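Ticket : l'appli Orbridge perd les listes de courses partagées
Statut : résolu (enfin !)
Ouvert le vendredi 26 juillet 2019

Bonjour,
Bon, je craque un peu. Depuis la mise à jour de juin, ma liste partagée « Maison » se vide toute seule dès que je passe du wifi à la 4G. Hier, arrivée au magasin : zéro article. J'en avais mis 11 le matin même, dont les produits ménagers que j'oublie à chaque fois...

Ce que j'ai déjà essayé :

1. Fermer et relancer l'appli. Les articles reviennent deux secondes, puis pouf.

2. Vider le cache. Pareil, et en plus j'ai perdu mes catégories (merci bien).

3. Recréer une liste depuis zéro, « Ménage », avec une photo dedans. Celle avec le chiffon jaune plié sur la table et le grand récipient rose est passée sans souci, alors que les articles, eux, ont disparu.

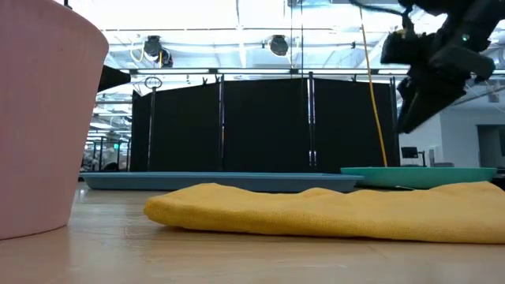

4. Désinstaller et réinstaller. La photo est toujours là, les articles toujours pas. Du coup je me dis que les deux ne sont pas stockés au même endroit ?

5. Tester avec le compte Jonia à la place de l'adresse mail. Là, ça tient ! Mais je ne vois plus les listes de ma sœur, qui est restée en adresse mail.

Ma mémoire est remplie à presque 100 %, je ne sais pas si ça joue.

Mise à jour : j'ai suivi votre réponse, j'ai coupé l'économie de données pour Orbridge et relancé la synchro à la main. Il a fallu s'y reprendre à 2 fois, mais tout est revenu, catégories comprises. Vous pouvez fermer, et merci pour la patience !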